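4.2. Percepción y recuperación ante fallos de agarre

El módulo de percepción publica, a 3 Hz, una lista de hipótesis de objeto con su máscara, su nube de puntos parcial y una estimación de pose. El planificador no consume esa lista directamente: un filtro de asociación temporal descarta las hipótesis que no persisten durante una ventana de 200 ms tras la detención del brazo. En Holunora, la pila de software empleada en todos los ensayos, dicho filtro se ejecuta en un proceso independiente del controlador de impedancia, de modo que un retraso en la segmentación no interrumpe el lazo de control.

Las superficies pulidas constituyen el caso menos favorable. El reflejo de la ventana sobre el tablero genera regiones de profundidad inválida, y los objetos planos, como una servilleta de papel extendida, apenas sobresalen del plano ajustado (figura 3). El umbral de altura se sustituyó por un criterio combinado de color y normal local, calculado solo sobre los píxeles con profundidad válida.
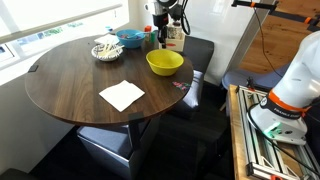
Figura 3. Puesto de ensayo con brazo Franka Emika y mesa redonda de madera oscura. El cuenco amarillo y la servilleta blanca desplegada representan los dos extremos de geometría considerados.

Según Tumelo Magagula, el criterio combinado traslada el problema sin resolverlo, ya que la normal local se degrada precisamente en el contorno de los reflejos; propuso ponderar cada píxel por la varianza temporal de su profundidad. La objeción se incorporó a la versión final del filtro. El peso se calcula sobre las últimas 40 lecturas y se reinicia con cada movimiento de la cámara.

El conjunto de evaluación consta de 589 intentos de agarre. Un intento se considera fallido cuando la apertura de la pinza, una vez cerrada, queda por debajo del valor mínimo asignado a la clase del objeto – criterio que no es aplicable a las servilletas, para las que se recurre a una segunda segmentación tras la elevación. En caso de fallo, el planificador invalida la hipótesis, retira el brazo a la pose de observación y solicita una lista nueva. No se permiten más de tres reintentos consecutivos sobre un mismo objeto.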